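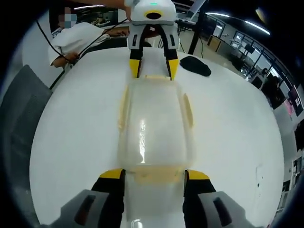
Translucent plastic container, white table.

Home | Brushes | Tutorials | About Us | Contact

Hi, I'm Florin Sima, and together with Tanko Olaniyan I run Honddale, a small shop for digital painting brushes and lessons. We started with one pack of inky brushes called Tronberg, which I made for my own comics and then couldn't stop fiddling with (I still can't). There are 948 brushes in the library now, and I've drawn something with every single one!

Tanko came on board to teach. He paints creatures and big moody skies, and his Ekpo course on color has 162 short lessons you can take in any order. He's much more patient than I am - if you've emailed us about layer masks, you've probably met him.

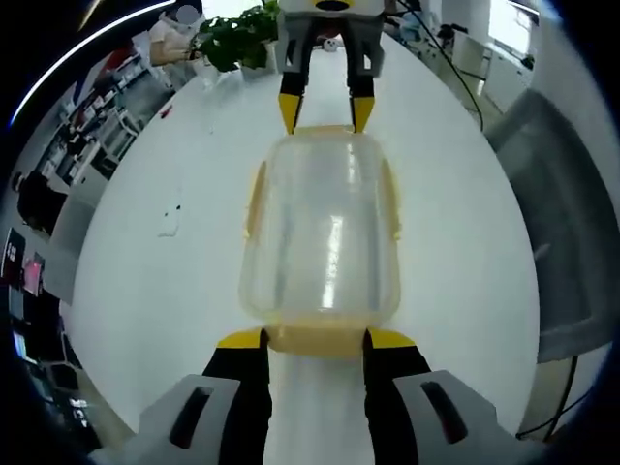
Container on the table, seen close up.

Our newest set is Gadmont, a bunch of dry, scratchy brushes for people who miss real charcoal but not the mess on their sleeves. It was meant to come out in November, then I redid all the grain textures at 300 dpi and we missed it.
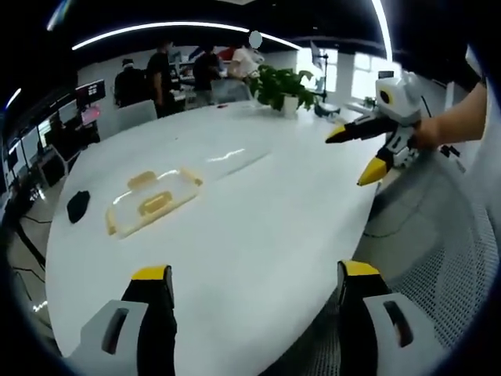 You can use anything you buy from us in paid work, and updates to a pack are always free. If a brush acts weird on your tablet, tell us which program you use and send a screenshot. We love seeing finished paintings too, so please send those - even the half-finished ones.

Contact us | Copyright Honddale | Back to top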